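Bruka Skewers: hand-held gripper demos, v2

Hi! Thanks for grabbing the data. I've been putting this set together since January at our Tapley lab, and v2 is the first version I'm happy to let other people train on.

What's in it

3000 demos of one tabletop job: threading small pieces of pretend-or-real food onto a skewer with two grippers. Every demo was done by a person holding the grippers in their own hands, no teleop arm anywhere in the loop. I tried remote control for the old Utdale set and my wrists have not forgiven me (900 episodes, and most of them slow as molasses).

Each episode folder has the head video, both gripper poses, both jaw widths and a little text file with the operator's notes. Please read the notes! Some of them are grumpy but they'll tell you when a piece rolled away.

Splits

train: 1230 episodes I checked myself, start to finish
train_extra: everything else, only checked by script
No test split yet. If you need one, hold out by session, or you'll get neighbors from the same afternoon on both sides and your numbers will look way too good.

Known problems

Jaw width drifts a bit in long sessions. Re-zero with tools/rezero.py before you normalize anything.
Cables show up in the head video a lot, and they move. Crop if it bugs your model, mine didn't seem to care.
The skewer is thin and easy to lose at low resolution. I wouldn't go under half size.
Left and right are always the operator's left and right. I mixed this up in v1, sorry again to everyone at Trostasbridge who trained on it.
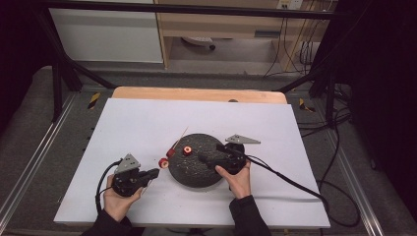
Bruka Skewers maintainer
Data collection and cleanup, Tapley

Both grippers over the board, with the red and white pieces by the edge of the dark disc and the skewer next to them. The gray triangular plates sit on top of the grippers, so if you build your own pair, leave room for them.

Loading

pip install -e . and then python view.py --episode 12 should open a player. If it hangs on a black window, update your video codecs first and open an issue second :)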